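Pellel Tabletop Pick-and-Bin: data card and notes for the replay tools

Maintained by Shahnaz Ranasinghe and Pirmin Stöckli
Last revised 2025-01-23

Welcome, and thank you for taking an interest in this set. Pellel is a collection of recorded tabletop episodes together with a small pile of Python tools for reading them, checking them and playing them back through a planner. We put it together because we kept handing folders to each other with a sticky note's worth of explanation, and by November the sticky notes had become longer than some of our code. So this is the long version, and if you only came for the loader you can skip straight down to "Getting started" with our blessing.

What's in the set

There are 2,544 episodes in total, of which 133 are held out for evaluation. Each episode covers a two-arm setup working over a brown tabletop, with a head camera looking down on the table from above the near edge. The tasks are all variations on the same plain idea: there's a bin, there are things on the table, and some of those things belong in the bin by the end. Some episodes use one arm for the whole job and some use both.

An episode folder holds the head camera video, the joint positions and gripper openings for both arms, the commands sent to them, and a short text file with the task sentence. Joint data is stored in the order left arm, then right arm, always from the robot's own point of view. Please take a moment to let that sink in, as it has bitten every single person who has worked on this, Pirmin twice.

Episodes come in 3 groups:

"soft" has packets, pouches and other things that give when squeezed
"rigid" has boxes, blocks and cups you can't see through
"mixed-clear" puts transparent items on the table along with at least one soft or rigid item

The last group is the one most people write to us about, and the one we're fondest of. Clear glass is miserable for depth estimation. Our first segmentation model, which we called Itari, was quite happy to plan a path straight through a tumbler, and it did so with high confidence scores, too. The current one, Aebischer, works from edges and highlights in the color image and keeps a memory of where it last believed a glass to be. It's better. It still loses the smaller items when the arm's shadow crosses them, and we'd love to hear from anyone who has a nicer trick.
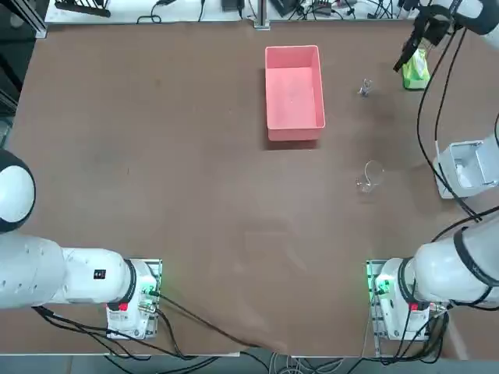
Head camera view from "mixed-clear": right gripper holding the green package, pink bin at the far side of the table, two clear glass items to the right of the bin.

We use layouts like this one when testing the planner, which goes by Emard in the code. From the right side of the table, the short way to the bin runs over or near the small glass, and a soft package carried low takes up a lot more room than its nominal box says it should. Emard pads any soft item by a margin you can set in the config (soft_margin_mm), and it lifts before it moves sideways. If you set that margin to zero you'll get lovely short paths, and we'd ask you to try them in simulation first!

Labels

Every episode in the evaluation split has hand-drawn masks for the bin and for each item, at one frame per second. The training episodes only have masks made by the model, and 900 of those were gone over by a person afterward. You can tell which is which from the field mask_source, which reads "hand", "model" or "model_checked". For transparent items we drew the outer outline of the whole thing, handle included, and did not try to cut out the opening inside a handle. Shahnaz argued for cutting it out and may yet win that one - if so, it'll come as a separate label version and the old one will stay put.

Background equipment and loose cables are not labeled. The arms are, but coarsely, with one mask per arm. A cable hanging from a gripper counts as part of the arm when it moves with it, and we admit the line between the two gets fuzzy.

Getting started

You'll need Python 3.10 or newer. From the top folder:

pip install -e .
pellel check data/
pellel show data/ --group mixed-clear

The check command walks the whole set and complains about missing files, timestamps that run backward, and gripper values outside the range 0 to 1. It's slow on a spinning disk, so go make yourself some tea. The show command opens a viewer with the video on the left and the joint traces on the right, and the space bar pauses it.

To run the planner against a recorded episode:

pellel replay data/EPISODE --planner emard --dry-run

With --dry-run nothing is sent to any hardware. Without it, the tool looks for a live controller and asks you to type the name of the arm you want to move. That prompt can't be turned off from the config file, and we've turned down two very polite requests to change it.

Known problems

Camera and joint clocks are aligned once at the start of each episode and then left alone, so long episodes drift a little toward the end. Use pellel align if this matters for you.

Gripper opening is reported by the motor, and a soft package can keep the fingers apart in ways that look like a missed grasp. Don't use the opening value alone to decide whether something is being held.

Task sentences were typed by several people and the wording wanders. "Bin", "tray" and "box" all mean the bin. We left them as they were, figuring that a language model ought to cope with it, but there's a cleaned-up column called task_norm if you'd prefer that.

The table is the same in all groups - a model trained only on this set will learn that tables are brown. Mix in something else if you plan to move to another bench.

Contributing

Bug reports are very welcome, small ones included. Please attach the episode name, the command you ran and the full log, even if the log is embarrassing. Changes to the planner should come with a replay over the evaluation split, and Pirmin will happily walk you through setting that up. Questions about labels go to Shahnaz.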